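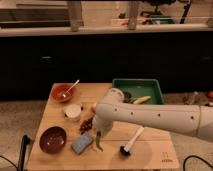
Warnmont Kitchen Table Oil, 600 ml

If you have ever stood at the sink scrubbing beetroot off a pale wooden table and wondered whether you should have bought a glass one, then this oil is for you. We have been selling it at Jirkura since our first little shop, and it is still the thing people come back for (usually with a story about a curry).

Warnmont is a plain linseed and beeswax blend, thin enough to wipe on with an old T-shirt and mild enough to use on the table where the family eats, does homework and rolls out pastry. It has no added colour, so light woods keep most of their paleness and just look a bit warmer, a bit more awake. Darker woods go richer, and we do think it looks lovely on an old oak top that has been neglected for a few years!

What it smells like

Like a paint box and a candle, for the first evening. By breakfast it has mostly gone, and if you leave a window open you will hardly notice it. One customer told us she rather missed it afterwards and oiled the bread board as well.

How to use it

Clear the table and wash it down with warm water and a drop of washing-up liquid, then let it dry overnight. If the grain feels rough, go over it lightly with fine sandpaper, always in the direction of the wood, and wipe away the dust. Shake the bottle well, because the wax does settle. Pour a small puddle, spread it thinly, and leave it for 10 minutes before you rub off whatever is still sitting on the surface. Do be thorough with this bit, as oil left to dry in patches goes sticky and you will be cross with us.

A new or very thirsty table will want a second coat the next day. After that, twice a year is plenty for most homes, and we do ours in February when the heating has been on for months and the wood looks tired.

Please lay used cloths out flat outdoors to dry before you throw them away. Cloths soaked in linseed oil can heat up by themselves when bunched together, and they should never go straight in the bin.

Will it suit my table?

Yes, if the wood is bare, oiled or waxed. It won't soak into varnish or lacquer. Try a drop of water somewhere out of sight: if it sits there in a bead and never sinks in, the table is probably sealed and you'd want the Dirketness Surface Cream instead, item 412.

Details

Item number: 1671
Size: 600 ml bottle with screw cap
Finish: soft, low sheen
For: indoor tables, worktops, boards and wooden spoons
Storage: upright, with the cap on tight, away from frost and out of children's reach

Also in this range: Iyengar cotton polishing cloths, sold singly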